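Biltia Kitchen and Home Forum
Storage and Tidying > Mugs, jars and worktop clutter
Thread: Mug hooks or a mug tree for thick handles?
Page 1 of 2

pirko_lane wrote:
We are down to one short stretch of worktop since the new cooker went in and the mugs have to go somewhere. The cupboard is full of plates. I've got seven mugs in daily use, a couple of them large, and I was going to screw a row of cup hooks under the wall unit. Has anyone done this with big mugs? Do they knock together when you shut the door?

Saltmarsh31 wrote:
Did it in May. Brass cup hooks, screwed straight into the underside of the cupboard. Space them wider than you think. Mine touch if I hang two big ones side by side, so now it goes big, small, big, small. Check how thick the cupboard base is before you buy the hooks or you will come through the other side.

dorrit_k wrote:
I wouldn't. Steam from the kettle goes straight up and they get a film on them. We took ours down after a year and filled the holes. Mug tree every time, you can move it when you want to wipe down.

Saltmarsh31 wrote:
Depends where the kettle is. Ours is on the other side of the room.

Jörg Harms wrote:
A mug tree is fine for ordinary mugs but look at the handle first. I bought the Petersen one with six arms and half my mugs won't go on it. The opening in the handle has to clear the knob at the end of the arm. Thin loop handles go on easily and thick ones with a small hole do not. Take your worst mug to the shop with you.

pirko_lane wrote:
Thanks. Kettle is right under the wall unit, so dorrit may have a point. Most of mine have thin handles. One is a Prulell with a tiny hole that only takes one finger, but I could keep that for pens.

dorrit_k wrote:
Don't keep pens in a mug in the kitchen. They end up greasy and somebody always wants the mug.

tallboy_301 wrote:
Disagree, a mug is the best thing for pens and brushes. I have three on the desk. A heavy one with a wide base doesn't tip when you pull a brush out.

dorrit_k wrote:
A desk is not a kitchen.

Jörg Harms wrote:
She asked about hanging them. Can we stay on that?

tallboy_301 wrote:
Fair enough. On the hanging, then: I'd go by the handle as Jörg says, and ignore the size of the mug. The big ribbed sort tend to be heavier than they look, so whatever you hang them on wants to be solid. My teal one has a thin loop and a stick goes through it with no trouble. 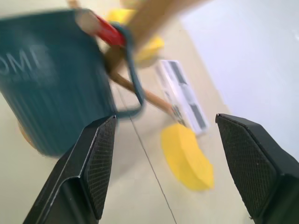

Page 2 of 2

Saltmarsh31 wrote:
Ribbed ones are a pain to dry, mind. Tea runs down the grooves and you have to go over them with a brush.

pirko_lane wrote:
I like the colour. Is the handle the same shade as the rest?

tallboy_301 wrote:
Bit darker, more of a blue. You notice it more in daylight.

dorrit_k wrote:
A stick is not a mug tree either. If the handle goes over a straight bit of wood that tells you nothing about the knob on the end of an arm.

Jörg Harms wrote:
It tells you there is a hole big enough for a stick. But yes, measure the knob.

pirko_lane wrote:
Measured them all last night. Five will go on a tree, the Prulell won't and neither will my husband's. I'm going to get a wooden one with straight arms and put it by the bread bin. His can live on the draining board, where it is most of the time anyway.

Saltmarsh31 wrote:
Get one with a weighted base. And load opposite arms first.

dorrit_k wrote:
Glad you're not drilling.

pirko_lane wrote:
Might still put two hooks up at the far end, away from the kettle. Will see how the tree goes.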